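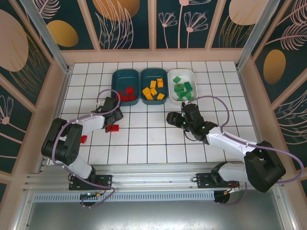 Red, yellow-orange, green. One tray per color, back of the table.

Sort the blocks by color. I'll die on this hill. My brother-in-law Hemant Thakur sorts his by shape, all the long ones together, all the cubes together, and he says that's how "real builders" do it. Fine. Come to our house in Trerkdale at six in the evening and get a kid to tell a bar from a long cube-ish thing. Won't happen. Red goes with red. Done in 2 minutes.

And trays, please, not the big tub. The tub is where blocks go to get lost. We had 1100 pieces in one once and all anyone did was dig. Loud, too. A shallow tray you can see into, you grab the one you want, you move on.

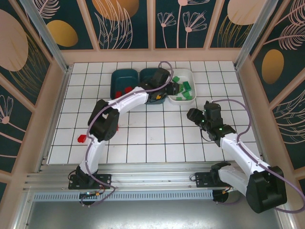

Two reds in the left-hand tray, greens in the white one.

Hemant's other complaint is that color sorting is boring and makes for boring builds, all-green towers and so on. Maybe. I like an all-green tower. Also nothing stops you taking from two trays, they're right next to each other for petes sake.

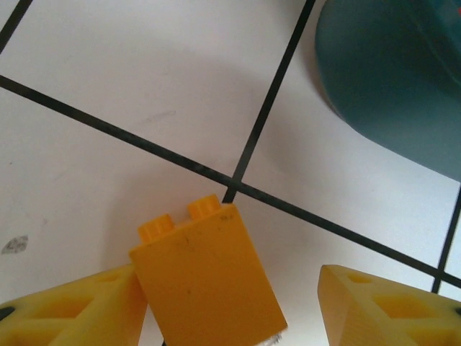 Same goes for old bricks. People want to toss anything scuffed and buy a new set. Why? A worn corner still stacks. Ours came from a yard sale in September and I wouldnt swap them for a sealed box. Put them in with the rest of thier color and leave it.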